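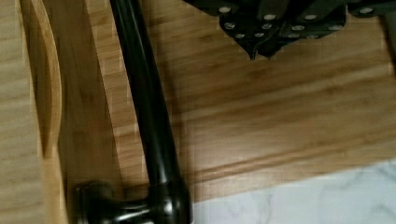
Are you oiling it at all? asked Murdo Pringle under my first post, and no, I wasn't. I have a bamboo board with a juice groove on a marble worktop in Brilcombe. It feels rough. Can it be saved? 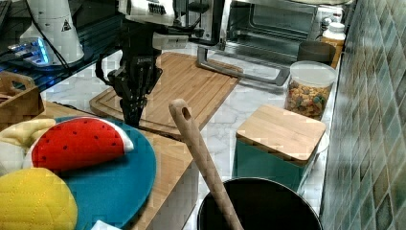

I'd rather not buy another one.

Willow
Yes. Sand it with 200 grit, wipe it, then rub in food-safe mineral oil -- both sides. Leave it overnight.

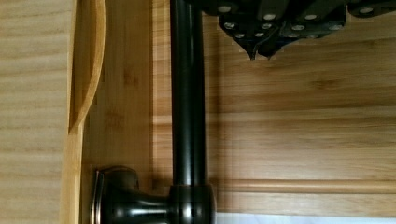 Do the groove as well, with a folded cloth. I repeat mine up to 5 times a year.

Munro
just get a new one
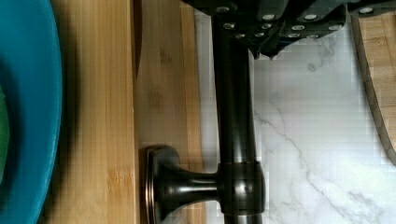

Willow: A rough board only needs sanding, Munro.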